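About Kitel

By Lilla Juhász
October

Kitel started as a sign and display shop with two benches and a phone. Today 33 people work here, and last year we sent out 2,957 orders of lettered boards, menu stands and desk signs. Most go to schools, cafes and small offices.

Automation came in slowly. The first pair of robot arms went onto a bench in the Enau room, where small whiteboards are handled and written on. The bench is now one of 3, and the people who used to do that work by hand run them.
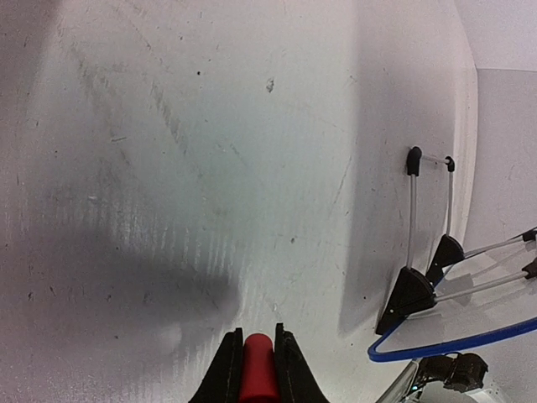

Bench work in the Enau room: a blue-rimmed piece at the right in the first picture, and a board between the two grippers in the second.

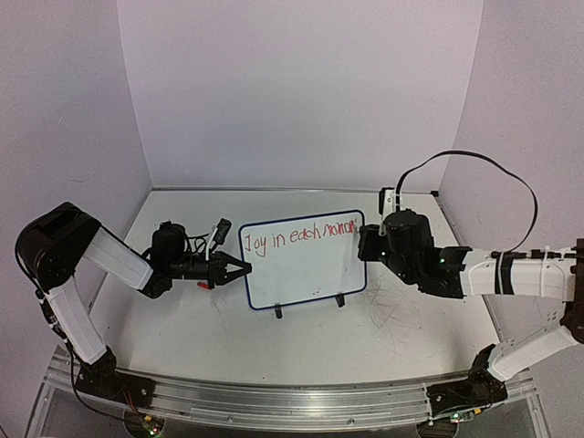 What changed for the staff is mostly the shape of the day. There is less reaching and less repeated wrist work. There is more setting up, checking and fixing. Some people liked that right away and some did not, and two moved to the Vörös side of the building, where we still letter every sign by hand. Pay grades were rewritten before the second bench opened, and bench operators are paid at the same grade as letterers.

No one lost a job over it. Everyone gets paid training on the arms, including the office. Anyone on the floor can stop a bench at any time and does not have to explain it to a manager first.

Orders under 400 pieces are still planned by Grela, our scheduling desk, which decides what goes to the benches and what goes to Vörös. Visits can be arranged through the front office, mornings only.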